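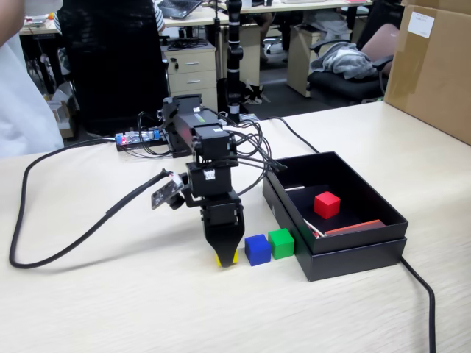
Keeping a small arm honest: set-up and upkeep of the Stodent bench cell

Ciarán Carroll
Project report, Clendwood, June 2021

1. What I was asked to do

The brief was to take over the arm cell from last year's group, get it picking cubes into the box again, and write down what it needs to stay that way. The earlier report, by Sheehan, says the arm "requires minimal attention". I don't think that holds up, and most of what follows is about why.

2. The state of it

The arm is four servos joined with metal brackets, on a base plate that also carries the controller board. The gripper has yellow pads on its tips. A camera module sits on a bracket near the wrist, and its cable runs off across the table.

Sheehan's log claims 900 picks without a fault. I couldn't find any note of what was counted as a fault. When I ran the same routine as found, for 219 picks, I stopped the arm several times because it was closing beside the cube. If a missed cube isn't a fault, the claim may well be true, but it doesn't help the next person.

3. Set-up

I re-zeroed each servo with the power off and the horn removed, starting at the base. The Brolar guide says to do this from the wrist down. I tried that first and had to redo the elbow both times, so I'd ignore it.

The wrist bracket screws were slack. I nipped them up and marked them with paint so any movement would show. The camera was then set up again from scratch, as the saved settings belonged to the old bracket angle.

Cables took longer than expected. The wires that loop out of the joints need slack at full stretch, and the camera lead must not drag when the base turns. I don't have a proper answer to this. At present the lead lies in a wide curve on the tabletop, and anyone who tidies it will shift the camera.

4. Checking it

I used coloured cubes and the open box. The gripper has to come down over the box without catching the rim, and the near rim is the hard part, with very little room for error in the elbow. 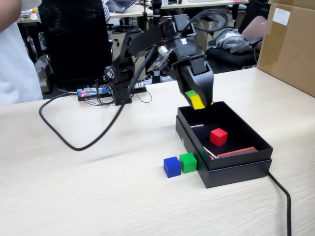 Figure 2. Yellow cube held just above the near rim, with the red cube already inside the box.

After set-up I ran batches of 100 picks and re-checked the paint marks between batches. The marks held. The elbow zero did not hold as well, and I had to correct it twice. I can't say if that is wear in the servo or my own zeroing.

5. Upkeep

Before each session: check the paint marks, wipe the pads, look at the board lights, move the arm by hand with the power off and feel for grit. Re-zero the elbow every batch. The Brolar guide gives a service interval of 2,000 cycles for the whole arm. I would not wait that long on the elbow.

6. Left undone

No spare servo was bought, so the elbow has not been swapped. That should be the first job in August, before anyone changes the software and blames it for the misses.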